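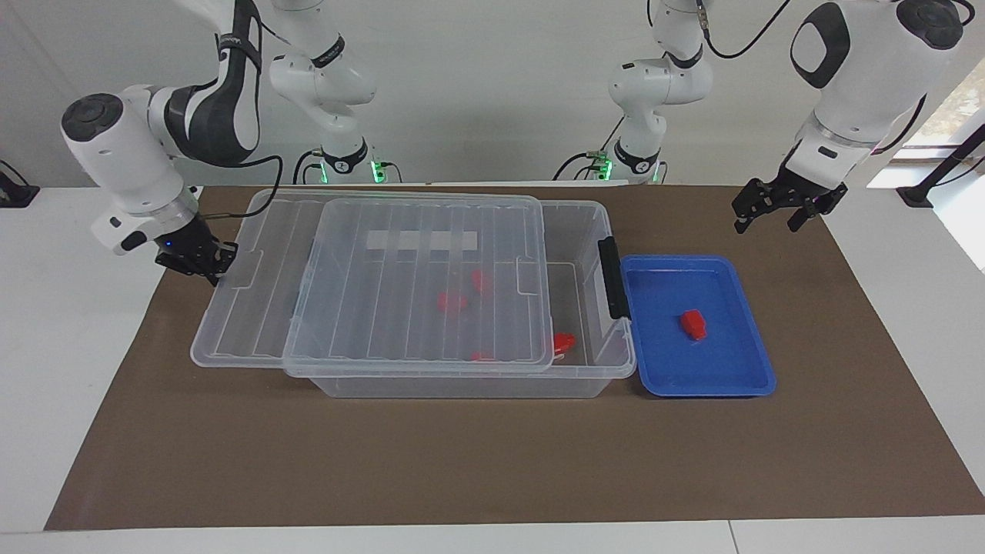
Storage box on the mat, blue tray to its right.

Stuvura Household Storage Terms
README for the July release

Stuvura is a word list for the names people give to storage items in the home: boxes, tubs, trays, baskets, drawers, lids and the parts that go with them. It was compiled at Stisar for use in catalogue search and in checking translated product text. Maintainer: Diễm Hà.

Contents
terms.csv — 813 entries, one per row
groups.csv — 29 groups, with a short definition for each
notes.txt — remarks on disputed entries
CHANGES — differences from the previous release

Columns in terms.csv
id: whole number, never reused after an entry is withdrawn
term: the headword, lower case, singular
variant_of: id of the preferred headword, empty if the entry is itself preferred
group: code from groups.csv
region: free text, empty where no regional use was reported
source: M for the Meesuk survey, S for the Sitport listings, E for an editor's addition

All files are UTF-8 with Unix line endings. Fields containing a comma are quoted. An empty field means unknown or not applicable; the two cases are not told apart.

How entries were chosen
A term was admitted if it occurred in both sources, or in one source at least 3 times. Editor's additions are exempt and were agreed between Kha Khương and Ánh Diệp. Brand names used as common nouns were left out. Plurals were folded into the singular except where the plural is the normal form ("drawers" for the piece of furniture).

Known problems
"Tub" and "box" overlap heavily. The survey gave no clear dividing line, so group B2 holds both and the choice of headword is arbitrary.
53 entries have a region value that has not been checked by a second reader.
"Caddy" appears under two ids, one for cleaning and one for tea. Joins on the term column will produce duplicates — join on id.
Hyphenation follows the source and is not consistent.

Corrections
Send the id, the proposed change and one example of use to Tuấn Vương. Changes to group codes are held for the next release.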